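**Revised June 27, 2025. Replaces the March pages, so please recycle those if you still have them in the binder.**

## Section 4: Connecting Your Vallano Phone System to the Office Network

By now you should have the Vallano base unit out of its box, the wall bracket up, and the desk phones sitting more or less where people are going to use them. If you're still choosing desks, go back to Section 3 and take your time. Moving a phone later is no great trouble, but it's nicer to do it once.

You'll want a cup of coffee and a quiet hour for this part. Most of our customers do it early in the morning, before the first calls come in, and I'd suggest the same to you.

### 4.1 Before you start

Gather these things and put them within reach:

- the Vallano base unit and its power adapter
- one network cable for the base unit and one for each Geso desk phone
- the small sheet of stick-on labels from the accessory bag
- your welcome letter from Kassab, with the account name printed near the top
- a pencil (a pen is fine if you never change your mind, but I always do)

The phones do best on a wired network. They'll put up with a long cable run far better than with a weak wireless signal, and your callers will hear the difference.

**Note:** If your building has a landlord who looks after the network closet, give them a call first. They may have ports set aside for phones already, and it saves a good deal of tracing cables around the baseboards.
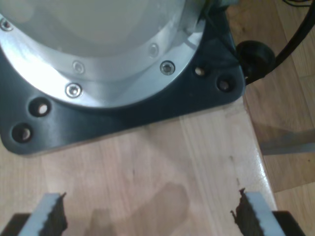

Have a look, too, at where the power outlets are. The base unit adapter has a short cord, and we'd much prefer that you plug it straight into the wall or into a surge protector. Please don't hang the adapter from an extension cord behind a filing cabinet.

### 4.2 Connecting the base unit

1. Make sure the base unit is unplugged from power. The light on the front should be dark.
2. Push one end of a network cable into the socket marked LINE on the underside of the base unit. It should click.
3. Run the other end to your network switch and plug it into any free port. It doesn't matter which one, but write the port number on a label and stick it on the cable.
4. Plug in the power adapter. The front light will come on amber, blink for a few minutes, and then settle to green.
5. Leave it alone while it blinks. It's collecting its settings, and if you unplug it halfway through it has to start all over again.

**Caution:** The base unit's LINE socket is for a network cable only. An old analog telephone cord will fit into it loosely, and the ringing voltage on an analog line can damage the unit. If you're not certain which wall jack is which, leave them both alone until you've asked.

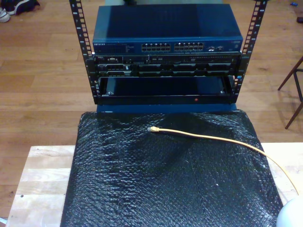

If the light is still amber after ten minutes or so, check both ends of the cable, then try a different port on the switch. Still amber? Try a different cable. Old cables with a broken clip are the usual culprit, and I have a whole drawer of them that I keep meaning to throw out.

### 4.3 Connecting the Geso desk phones

Start with just 2 phones, so that you can call one from the other before you go around the whole office.

1. Turn the phone over and find the network socket under the stand. You may need to swing the stand out first.
2. Push the cable in until it clicks, and tuck it into the groove so it doesn't pull when somebody drags the phone across the desk.
3. Connect the other end to the wall jack, or to the switch if it's close enough.
4. Wait for the word READY on the display.
5. Press MENU, choose Extension, and type the number you've picked for that desk.

**Note:** Extension 2545 is kept for the system itself. Dial it from any phone to hear whether the base unit is connected, but please don't give it to a person.
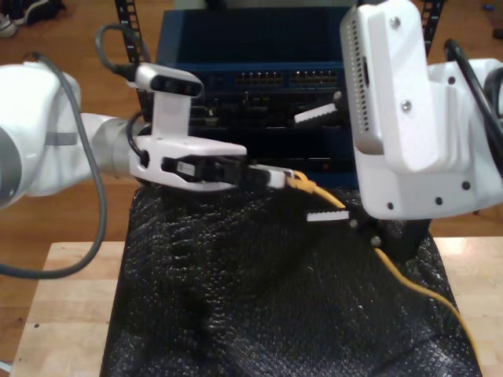
Once both phones say READY, pick up the first and dial the second. Let it ring twice, answer it, and say something into each handset. (Everyone says "Hello, hello, can you hear me?" and that will do perfectly well.) If you can hear one way only, hang up, restart both phones, and try once more before moving on to the troubleshooting pages in Section 7.

### 4.4 Signing in to Nustov

Nustov is the web page where you name your phones, set the office hours, and record the greeting.

1. On a computer connected to the same network, open the address printed in your welcome letter.
2. Sign in with the account name and the temporary password.
3. Choose a new password when it asks you to. The temporary one expires after 24 hours.
4. Open **Phones** and check that each Geso you've connected is listed.

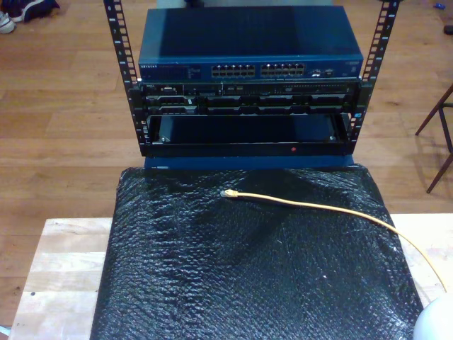
A phone that's missing from the list will often turn up by itself if you refresh the page. When it doesn't, unplug that phone, count slowly to twenty, and plug it back in.

**Caution:** Don't press **Reset all** to fix a single missing phone. It clears every extension and the greeting too, and you'll be back at step 1 of 4.3.

Questions about this section can go to Widad Bataineh on the Kassab support desk. Have your account name ready when you call. Recording a greeting is covered in Section 5.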